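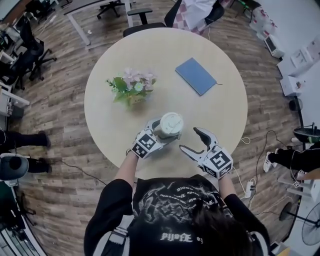
A lidded paper cup on a round table.

Gristum is a baked dumpling filled with potato, farmer cheese and dill, eaten mainly in the hill town of Hidik and the villages near it. It is sold in bakeries and at market stalls, and is also made at home for Sunday lunch.

Preparation

The dough is made from wheat flour, sour cream, egg and salt, and is rested under a cloth before rolling. It is cut into squares with sides of 10 centimeters. Boiled potatoes are mashed while hot and mixed with the cheese, chopped dill and black pepper. Each square is filled, folded corner to corner and pressed shut with a fork. The dumplings are brushed with egg yolk and baked at 195 °C until golden. A batch made with 400 grams of flour serves a family of four.

Variations

In the village of Biserine the potato is replaced with braised cabbage, and caraway seed is added to the dough. A sweet form, filled with plum butter, appears in November after the fruit has been cooked down. The Ardeleanu bakery in Hidik sells both forms, together with a smaller version made for soup.

Serving

Gristum is served warm with sour cream or pickled cucumber. Leftover dumplings keep for 3 days in a cold place and are usually reheated in a dry pan. Food writer Bhavana Arumugam groups the dish with other filled breads of the region, although local cooks generally class it as a dumpling.

See also: Filled breads; Farmer cheese; Plum butter

Contact the editors | Copyright and reuse | Back to top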